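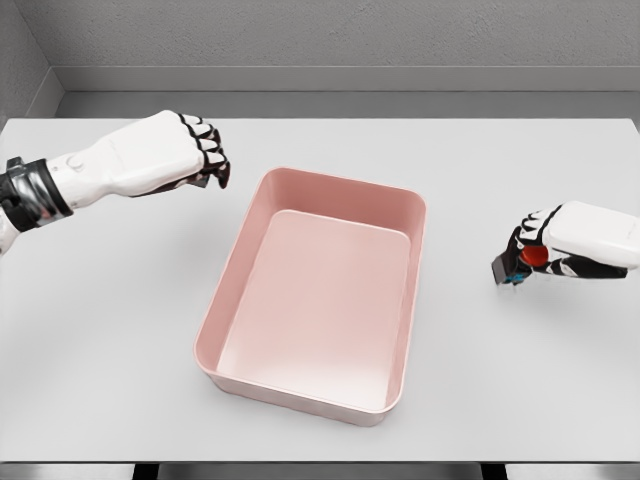

The Long Life of the Cafeteria Tray

By the time you reach the end of the line you have usually forgotten you are holding it. You took it from the stack at the door, slid it along the rails past the soup and the rolls and the little dishes of pudding, and now it is carrying your lunch across a crowded room while you look for a seat. I have been eating off trays, one way and another, since kindergarten, and I don't believe I gave them a full minute's thought until last May, when I spent a week in Drukau visiting places where people still eat that way.

Drukau is a good town for it. It had mills once, and the mills had canteens, and when the mills closed a surprising number of the canteens stayed open and simply let the public in. The largest is the Prelska, two blocks up from the river, which seats 779 (there is a brass plate by the coat hooks that says so) and serves lunch from eleven until the food runs out. On a weekday that can be one-thirty. I was told to come early and to get the dumplings, and I pass both pieces of advice along to you.

The first thing you notice at the Prelska is the noise, which is a wonderful noise, all clatter and chairs and somebody calling for more forks. The second is that the trays don't match. There are brown ones with a speckle, left over from the mill days, heavy enough that you set them down with both hands. There are green ones from a hospital that bought too many. And there is a whole generation of tan ones with a raised rim and rounded corners, made by a company called Flarico, whose name is still molded into the underside if you hold it up to the light, preferably before you put your soup on it.

The cook who runs the line has strong feelings about all of them. The brown ones last forever but chip at the corners. The green ones bow in the middle, so a cup of coffee will wander. The tan ones she likes, and she keeps them at the top of the stack for the older customers, who know this perfectly well and get annoyed when a student takes one. She buys replacements when she can find them secondhand, and over the years she has bought about 2,000, which sounds like a great many until you learn how they go missing. People carry them home for seed starting. In winter, children carry them to the hill behind the church, and I don't need to tell anybody who grew up with snow what happens on that hill.

I had assumed that a tray was a tray, and I was gently set straight on this at a smaller place called Hailu, over by the train station, where the owner used to work in a school kitchen and can talk for an hour about rims. A low rim is easy to wipe and easy to stack, but it lets a rolling orange go right over. A high one holds everything and traps crumbs in the crease. Color matters too, she says, though she can't prove it. When she took over the place she had dark gray trays and people bolted their food and left. She changed to yellow and they started to linger, and a few of them ordered pie. It may have been the pie. She had also changed bakers that spring.

Her dining room holds 30 people, and at noon most of them seem to know one another. What I liked best was watching them at the end of the meal. At a restaurant you stand up and leave your mess for someone else, and I have never been completely comfortable with it. With a tray you gather up your own cup and crusts and walk them to the window, and there is a person on the other side who takes them from you and says thank you. I saw one man carry his back, get to talking with the dishwasher about his knee, and stand there so long that a line formed behind him. Everybody in it waited. A couple of them had opinions about the knee.

My own mother kept a tray on top of the refrigerator for sick days. It had a faded basket of peaches on it, and it came down only for fevers and, once, for a broken ankle. Toast tasted different from that tray. I have it now, and the peaches have worn away to a kind of orange cloud, and my children argue over who is ill enough to deserve it.

On my last day I went back to the Prelska for the dumplings, got there at ten minutes to eleven, and found 5 people already ahead of me at the door. The woman in front reached past the green trays, looked over her shoulder at me, and handed me a tan one.

Related stories
Soup for a Crowd: Four Pots and a Ladle
The Last Lunch Counter on the River Line
Why We Still Love a Bread Basket
Rhubarb, and What to Do With Too Much of It
A Weekend in Drukau on Foot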